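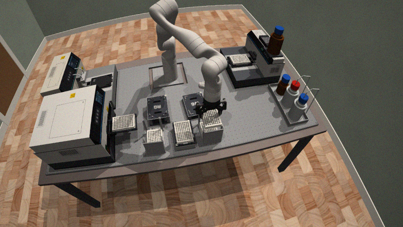 Page 4 of 7

Thread: Soriano's "The Salt Year" — does the ending work?

gkulkarni
Posts: 108
06/04/2019

Good evening all. I finished the novel last night and I have a question about the last three chapters. English is my third language, so please be patient if I have missed something which is clear to others.

For 700 pages we are told that the colony at Vallow can't survive without the pumping station. Then Irena closes it with her own hand, and the book stops. Did she know about the second well? In chapter nine she reads the old survey, but the author does not tell us what is written in it. I have read this chapter twice and I still can't decide.

Gopinath Kulkarni

tidewrack
Posts: 2721

She knew. Look at the scene with the ferryman, where she asks him how deep his father dug. Why would she ask otherwise? I thought it was obvious and a bit overdone, to be fair.

moth_and_lantern
Posts: 70

Disagree with tidewrack. She asks the ferryman before she sees the survey, so at that point she's only fishing. My reading is that she closes the station knowing it may kill everyone. The whole business with her brother makes no sense if she has a safe way out.

tidewrack

Is it before? I've got the paperback and the ferry is chapter eleven.

moth_and_lantern

In my hardback it's eight. Did they move it?

gkulkarni

In mine it is also eight. I have the Grastex edition, with the map at the front. It would be very interesting if the order was changed, as then the two of you have read two different stories.

I must say I prefer the version of moth_and_lantern. If Irena is certain, she is only a clever engineer. If she is not certain, I am afraid of her, and I think the author wants this. But I do not like that we must guess. A writer can leave a door open — here I feel the door was forgotten.

old_pell

They did move it. There's a short note on the copyright page of the paperback, "revised text". Two chapters swapped and a few lines cut from the council debate. I still don't think it settles anything. The water war is background for me, the book is about the brother.

tidewrack

Fine, I withdraw "obvious". I'll stand by "overdone".

moth_and_lantern

Has anyone tried Roltasik, the sequel? I gave up when the narrator turned out to be the tax inspector.

gkulkarni

I have ordered it from the library. Please do not write more about the inspector, I would like to meet him without preparation.

old_pell

Sorry Gopinath. Spoiler tags from now on, everyone. And if somebody owns both editions, could you check whether the line about the blue lamp is still in the council debate? I can't find it in mine.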